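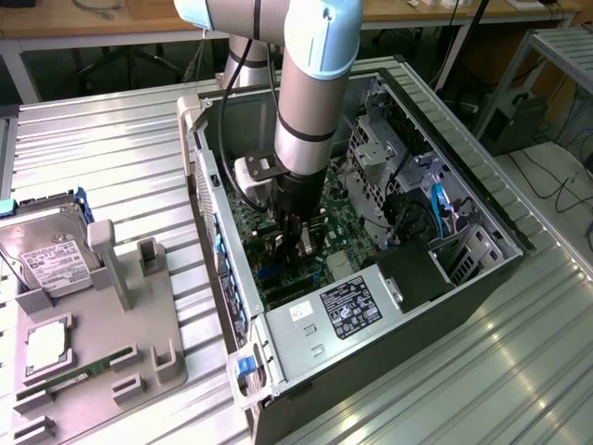

Lid off, tower on its side, power supply along the bottom with its label facing up.

Inside the Old Towers: a Bench Gallery
By Teresa Buckley, June 2020

I have wanted to put this page together for ages, and now that the shelves at Kirnis are finally in some sort of order (well, the top ones are) I've run out of excuses. For those who have wandered in from elsewhere, Kirnis is our workshop on Bisht Lane in Oltmont, and most of what crosses the bench is the sort of desktop computer that used to sit under every office desk in the country. We had 121 of them on the list at the end of May, in every shade of grey you can think of, and I have grown fonder of them than I ever expected to.

People see the outside of these machines and think "dull black box", and then they see one open and go quiet for a moment. There is such a lot going on in there! Somebody sat down and decided where every clip and every bracket should go, and I do think that deserves a few photographs. I've kept it to one afternoon's worth, with a little chatter alongside each, and you're very welcome to skip the chatter.

The one at the top is the view I like best for getting your bearings. You have the green board with its chips and capacitors, a perforated drive cage up in the corner, and a blue SATA cable drooping down near the drive bays. I'm also terribly fond of that blue latch handle at the corner. Coloured plastic on an old case nearly always means "this bit is for you to touch", and once you've learnt that you can find your way into most towers without a screwdriver.

Close in, where the wires go

Chae-won Ahn always tells new people to look at the power wiring before they look at anything else, and she's quite right, even if it's the part everyone wants to hurry past. You can see a good tangle of it in this next one: brown, yellow and black wires curling away from a white plug on the left of the board. Just along from it is a long white PCI slot, which took me straight back to fitting a modem in my sister's spare room and losing the screw down the back of the radiator. The broad steel bar running across is pleasingly plain, and I love how bright the metal slats have come out behind it, almost like a little radiator themselves.

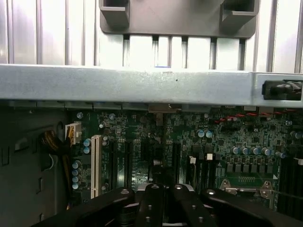 Slots, slots and more slots

If you've only ever owned a laptop, the sheer amount of room for plugging things in must look very extravagant. Memory goes in the long slots here, and lower down the board you get the expansion slots in blue and black, all running side by side like parking bays. We keep memory in Trakeck trays by the window, sorted by type, and Chae-won has labelled every tray so beautifully that I feel guilty taking anything out.

Do have a look for the copper-coloured bracket standing up beside the memory slots, too. It's a small thing, but it catches my eye every time, a bit of warmth among all that grey steel. There's also a small white sticker on the power supply, next to the big black label. I have a weakness for stickers on old machines. We've had asset numbers, phone extensions, a birthday reminder and once a recipe for flapjacks, which I copied out before the case went on to its next home (it needed more syrup).

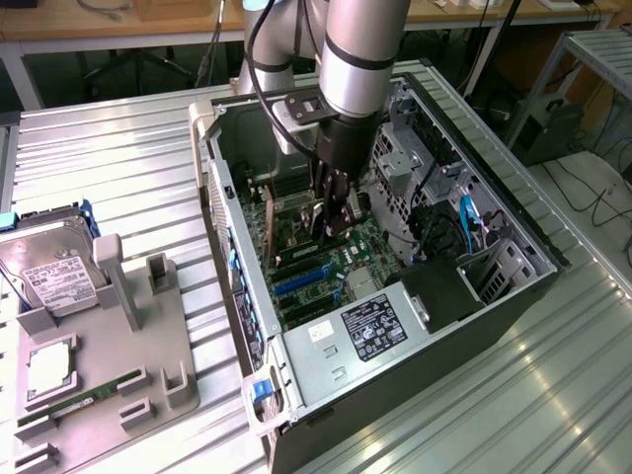

If you'd like to send us one

We are still taking desktop towers, working or not, and we're happy to have them with bits missing. Please take out any discs left in the drive and tell us if you know the thing has been dropped. Monitors I'm afraid we can't manage just now, as the 7 we have are already living in the kitchen and making it very hard to reach the kettle.

The shelf of loose parts has passed 3,000 items, so if you're hunting for a particular drive bracket or a blanking plate for a case you can't bear to part with, do write and ask, and put the model name in your message if you can read it. A photo helps as well. I'll add more pictures to this page when the next batch has been opened up, and Chae-won has promised me a proper set on fans.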